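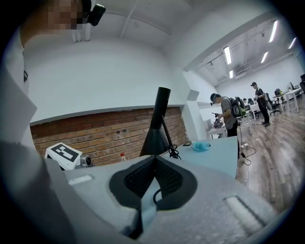 Gray gripper body with its black mesh pad, over by the blue table at Winudell.

Fulvio Dal Bello does not want to sit down. He's got a gripper half apart and a talk to give later and he'd like to do this standing up, if that's OK. It's OK. We do the whole thing standing up, Saturday, January 13, 2018, with somebody's drill going through most of it, so apologies for any quotes that are a bit short. The recording is rough.

The project is called Imitell. It's a gripper you hold in your hand and carry around, do a chore with, and later a robot arm is supposed to learn the chore from what got recorded. Dal Bello has been building it since May, evenings and weekends, on a membership at the Winudell shared shop.

"I priced one first," he says. "The cheapest thing I'd want to own was 2,499 dollars, and that was just the hand. No arm. So I closed the tab and went and bought filament."

How far did he get on filament? Further than expected, then stuck. Version one closed fine and opened fine and he hated holding it. All the weight was out front. After 15 minutes his wrist hurt and he started doing the task badly on purpose, just to be finished.

"And then that's your data. A guy with a sore wrist rushing. The arm will learn that, it'll learn to be a guy with a sore wrist."

So he moved everything back toward the hand. That took most of the summer. The shell got fatter and rounder, the cables went in and came back out again ("I couldn't get at them, every time one failed I was breaking the shell"), and the pad changed material more often than he wrote down. He wishes he had wrote it down. Foam first, which tore. Then some rubber off a roll from Tedesco, the surplus place, which was great on mugs and useless on anything thin.

On thin things he gets going. Plastic bags especially.

"Everybody demos a block. A nice block! You close on it, you lift it, applause. Give me a bag. You close on a bag and it goes somewhere else. Then it sticks to you when you want to let go of it."

He has recorded 120 runs so far that he'd call usable. Mug to shelf, bottle upright, bag into bin. Asked how many he threw out, he laughs and goes to look for a hex key.

Back with hex key. We talk about position. The hard part, he says, is knowing where your hand was. The gripper has to know, or the camera has to know for it, and at home he had tried it with printed square markers taped to the kitchen wall. They curled. The steam from the stove got them.

"Put them on something flat and stiff. A box is good. I lost weeks to curled paper, I thought it was my math. I rewrote the math."

Was the math wrong?

"Also the math was wrong, yeah. Separate problem."

Lighting is the other one he keeps coming back to. His kitchen has a single bulb and the pictures were mud. Shop lights are brighter, but you get glare off anything shiny, and clear plastic more or less vanishes. He moves a desk lamp around, tries it again, moves it back. No system. He'd like one. He has been told to buy proper panels and says he'd sooner buy motors.

Motors: he has 2 on the bench build, both secondhand, one noisier than the other. He's swapped them left for right to see if the noise follows the motor or the mount. It follows the motor. He's using it anyway.

The arm itself is the part people ask about, and the part he has the least to show for. It's called the Bukimetti, after the street he lived on when he started drawing it, and it lives at his apartment bolted to an old door laid across sawhorses. It reaches. It holds position if you don't load it. It sags with a full mug. Gearing, he thinks, or else the second bracket, which he cut too thin and knew he was cutting too thin.

"It was late and I had that piece of aluminum and not another one. You know how that goes."

Has the arm done anything by itself yet, from the recordings?

"It's done the bottle. It put the bottle upright, I was in the room, I saw it. Then it did it again with no bottle there." He shrugs. "Which tells me it isn't looking at the bottle, it's doing the motion. So that's what I'm on now."

His plan for that is more variety. Bottle on the left, bottle on the right, bottle behind the phone, different tables, messy tables. He used to clear off a surface before every run and has stopped doing it. Clutter stays. A cleaned-up table teaches it clean tables, is how he puts it, and then he says not to print that as it sounds like a poster. Sorry.

What would he tell somebody starting the same build? Long pause, drill stops, drill starts.

"Make the handle first. Like, just the handle, with a weight taped on the end. Walk around with it all evening. Make dinner with it. I did the fingers first because fingers are the fun part, and I did the handle at the end in one night, and then I did it again for two months."

Also buy spare cable. Also label the cable. He holds up a bag of connectors, none labeled, and puts it back.

Files are not up yet. He wants to fix the pad mount before anyone else prints it, the screws go in at an angle you can only reach with the short driver, and he's had to apologize for that to everyone who's tried. After the mount he'll post the shell and the wiring diagram. The arm he's keeping to himself until the bracket's replaced.

Then the talk. He's got no slides. He picks up the gripper, checks that it still closes, and asks if I've seen where he left his coat.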